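Progress report to the Dunmore fund
Project: Flillotmont Sharing Room
Prepared by Osaze Onuoha
2021-10-08

We are two months into the grant and I'm so pleased with how the room is coming along! When I wrote to you in August we had the keys, a lot of cardboard boxes, and a sorting system that lived mostly in my head. We now have a working space where families can borrow and swap small household things, and people are using it.

Since opening we have lent or given out 800 items. Kitchen things go fastest (measuring cups, mixing bowls, anything for baking), followed by craft supplies and then toys. We also have 200 households signed up, which was the target we set for the end of the year, so we got there early and I couldn't be happier about it.

Most of the shelving money has been spent. We tried a heavy closed cabinet first, borrowed from the Gilex building, and it was a mistake. Visitors didn't like opening the doors and kept asking us what was inside. The wire-mesh shelf unit with the light wood boards works much better. You can see through the sides, it sits right on the white table, and it wipes down in a minute.
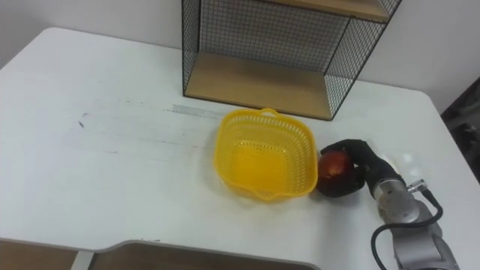 Baskets have been the other good purchase. We settled on bright plastic ones with slotted sides, small enough to carry to the table with one hand, and each borrower's order gets put together in its own basket before pickup. Yellow is for orders going out. It sounds like a tiny thing, but pickups used to drag on while we hunted for the last missing piece, and now they move right along. Drolla gave us a fair price and let us return the lids, which we didn't want after all.

Two things are behind schedule. The printed labels are still at the proof stage because I changed the category names (twice, sorry), so for now we are using masking tape and a marker. The Saturday-style open house we promised has also been pushed back until the entrance ramp is finished. The landlord has the materials and we are waiting on a start date.

Spending is on track otherwise. We have a little left in the furniture line and I would like your okay to put it toward a second shelf unit of the same kind, so that returns can be kept apart from items ready to lend. The receipts are in the usual folder, with the cabinet delivery charge listed separately.

Come by and see the room any afternoon we're open. I'd love to show you around!

Osaze Onuoha
Flillotmont Sharing Room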